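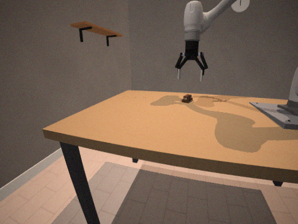
3.2 Surface treatment and viewing distance

The 55 bronze and plaster works in the Viltden collection were grouped by surface treatment before any viewer data were considered. Polished pieces formed the smallest group, with eight works, all from the Rimus foundry. The remaining works were either patinated or left with visible tool marks. Where a work carried two finishes, the finish covering the larger area was used.

Viewing distance was recorded at the point where a visitor first stood still. Over the January showing, 332 stops were logged. Visitors stood closer to tool-marked works than to polished ones, and the difference held after works under glass were removed from the sample.

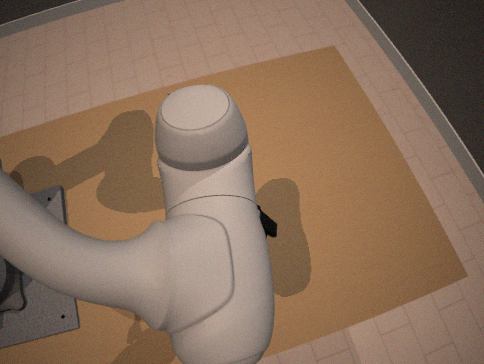 Figure 2. Rendered view from above: white robot arm over an orange-tan mat on a pale tiled floor.

Plinth height was treated as a separate variable. The Samuel pieces share one plinth design and were used as the baseline. Works in the Botero room stand directly on the floor, so their distances are reported separately in Section 3.3. Lighting was held constant across both rooms.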